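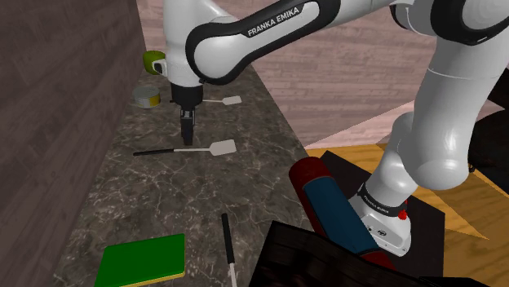
OK, I have been promising a thread about choosing kitchen countertops for weeks and tonight is the night. Four months of reading, two stone yards, one very patient spouse. I went in wanting white everything and came out completely in love with dark marble, like the counter on the left up there. I know, I know, everyone says don't do it. Let me talk you through it!

First thing I learned: "marble" on a sales tag can mean a lot of stuff. At Pomach (the big yard out by the highway) I fell for a slab labeled black marble and the guy at the desk told me it was really a limestone that takes a polish. Still gorgeous. But ask, every single time.

Real marble and limestone both react to acid. Lemon juice, vinegar, wine, tomato sauce. You get a dull spot called an etch, and it's different from a stain. A stain is color soaking in. An etch is the surface itself getting eaten a tiny bit. Sealer helps with the first one and does pretty much nothing for the second.

On dark stone the etches show up paler than the polish. So get a sample! Bring it home! I got a piece from Pomach and put lemon juice on one corner, coffee on another, olive oil on a third. The lemon corner had a ghost on it in under ten minutes. The coffee wiped right off.

Then I did the same on a honed piece (honed = matte, no shine) and wow, so much more forgiving. The mark was there if I tilted it at the window but I had to hunt for it. Fingerprints from oily hands are worse on honed though, fair warning. I cook with a lot of oil. I have made my peace.

Money talk, because I always want people to include this part and they never do. Our slab was $574 before cutting. It was a remnant, meaning the leftover end of somebody else's giant kitchen. Small kitchen people, REMNANTS. Ask to see the racks in the back.

Fabrication was a separate bill and I was not ready for that. Zusari quoted us $453 for the sink cutout, the polished edge and the seam work, and the template visit was included. Another shop wanted more than the stone cost just to cut it. Get more than one quote.

Edges! I had zero opinions about edges until I stood in front of a wall of them. Eased edge is a square with the sharpness taken off, and that's what we picked. The fancy curvy ones cost extra and collect crumbs underneath (my aunt has them, I have cleaned them).

Light matters so much more than I expected. The slab looked almost blue in the yard at noon and nearly brown under our old kitchen bulbs. We swapped the bulbs before we made the final call. Go see your slab on a cloudy day too if you can stand the drive.

Things I'm doing for upkeep: plain dish soap and water, a soft cloth, a board under anything citrus, sealer once the water drops stop beading. No vinegar sprays ever. I threw out the one under the sink so I won't forget at 6 am.

Install is Thursday and I have already cleared out the drawers like a kid before the first day of school. Will add pictures of the seam once it's in. If you have lived with dark marble for years please tell me everything, good and bad, I want to hear it all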